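This site uses cookies to improve your experience. Accept / Settings

Does Making the Bed Daily Keep a Room Tidier?
Project report — Debora Fontana and Mohsin Usmani

Our handbook claims a made bed makes the whole room neater. We doubted it. For 14 days in January we made one bed every morning, and for the next 14 we left the duvet bunched up on the sheet.

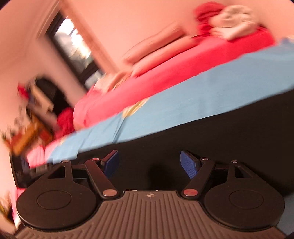
Does a made bed save time at night? Slightly, if the duvet was pulled straight that morning, but the gain was 24 seconds and we wouldn't bet on it.

The rest of the room looked the same to us in both halves. Mohsin thinks the desk improved — Debora does not. One bed proves very little, and we both knew what result we expected. A fair test would need more rooms and a judge who hasn't read the handbook.

Contact the project office | Copyright Flasham | Back to top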